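Skelton Handgreifer im Doppelpack - gut in der Hand, schwach am Kabel 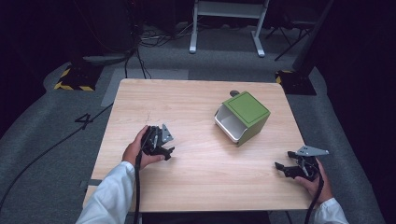
Beide Greifer im Einsatz am Tisch, rechts mit offenen Backen, daneben die grüne Box.

Ich hatte mich wirklich auf das Paar gefreut, und in den ersten Wochen war ich auch rundum glücklich damit! Die Backen schließen weich, und nach einer Stunde tut mir kaum etwas weh. An einem Dienstag im September blieb dann der linke Greifer mitten im Zugreifen stehen - Backen zu, keine Rückmeldung, und die Software zeigte munter weiter 50 Prozent Öffnung an. Schuld war ein Kabelbruch direkt am Gehäuse, nach etwa 400 Durchgängen. Brodie Hinds vom Pusden-Service war sehr lieb am Telefon und schickte Ersatz, allerdings für 116 Euro. Eine Zugentlastung fehlt auch dem neuen Kabel, ich habe mir selbst eine gebastelt. Drei Sterne von 5, und die gebe ich schweren Herzens.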